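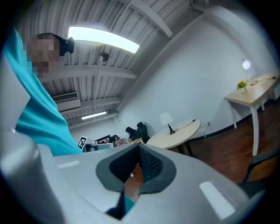 A teal shirt at close range.

When the Narnenstead Library Service asked residents last October which of its services they would least like to lose, the home delivery run came second, behind only the opening hours. Eluned Griffiths, who has coordinated the run for 12 years, was surprised by the result.

"We have 437 people on the list, and many of them have not been inside a branch in years," she said. "I had assumed we were out of sight."

The service began with one van and a card index. Borrowers are now visited every third week and may keep up to nine items at a time. Large print remains the most requested format, followed by audiobooks, and Ms Griffiths still chooses most of the titles herself from notes kept on each reader.

"A note might say no war, no dogs that die, likes the sea," she said. "You learn to take those seriously. I once sent a very good novel to a gentleman in Firach, and it came back with a slip in it that read 'dog, page 80'."

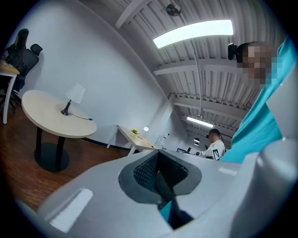

Community Outreach and Home Library Team

Demand has grown most quickly in Firach, where the bus to the central branch was withdrawn. The team now makes two trips there in each cycle, and Ms Griffiths would like a third. Her request is with the service's management and will be considered in the next budget.

Asked what a third trip would cost, she said the fuel was the smaller part of it. "It is the hours. A visit takes four minutes on paper. In practice someone wants to tell you what they thought of the ending, and I would not want a driver who hurried them along."

Nazma Navaratnam joined the team as its second driver last year and covers the eastern route. She has introduced a telephone call on the morning of each delivery, and missed visits have fallen as a result. Ms Griffiths described the change as overdue.

The collection itself is also under review. The team holds around 2000 volumes apart from the main shelves, and a good number are worn. Replacement copies in large print are costly and often go out of print quickly – a particular difficulty with older crime series, which readers prefer to borrow in order. 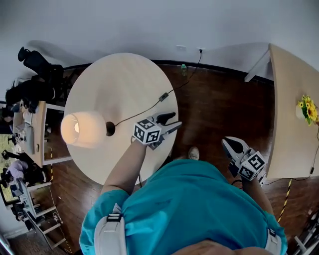 Refugio Contreras told us that he had waited eight months for the fourth book in one such series, had read the fifth in the meantime against his better judgement, and would still rather wait than see the title dropped from the catalogue.

Ms Griffiths said she knew the series in question. "We have the fourth one now. It is in his next bag, with the sixth."

Residents of Narnenstead and Firach who find it hard to visit a branch may apply for home delivery at any service desk or by telephone. A family member or neighbour may apply on their behalf.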